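Push It! All About Buttons
by Loretta Zamora

How many buttons have you pushed today? Maybe one for the elevator, one on the microwave and one at the crosswalk. Buttons are everywhere, and there's a clever little trick hiding inside them!

What happens when you push?

Electricity can only travel in a loop, called a circuit. If the loop has a gap in it, everything stops. Inside many buttons there are two bits of metal that don't quite touch - that's the gap. When you press the cap, it squeezes the metal together, the gap closes, and zoom! The electricity can go all the way around and light a lamp or ring a bell.

Then you let go, and up comes the cap again. The part that does the lifting is usually a spring. You squash it when you press, and it can't wait to stretch back out.

Why are so many of them round and bulgy?

A cap shaped like a dome is easy to find with your hand, even when you aren't looking. You can hit it in the middle or a bit off to one side and it still feels right under your palm. Color helps too. Bright caps are quick to spot, and you can tell your friends "press the pink one!" and they'll know just which one you mean.

Colorful caps, black bases, and a few foam and plastic shapes sharing the red tray:
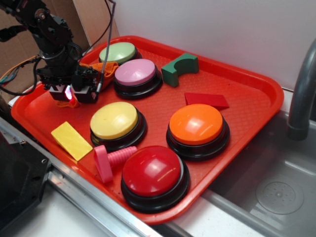
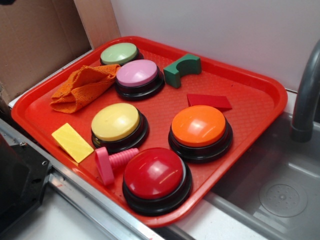
Try it: the Button Band

You need some friends and a sheet of paper for each of you. Draw a big circle on your paper and color it in, with a different color for everyone. That's your button! Now choose a sound to go with it. Pink could be a meow. Green could be a burp (ask a grown-up first).

Pick one person to be the conductor. When the conductor taps your button, make your sound, and when the hand lifts off, stop right away. Start slowly, then go faster and faster. My friend Győző Szabó played this with his class in March and they got so quick that he had to lie down afterward!

Words to know

Circuit - a loop that electricity travels around.
Switch - something that opens or closes the loop. A push button is one kind of switch.
Spring - a springy part, often a coil of metal, that pushes back when you squash it.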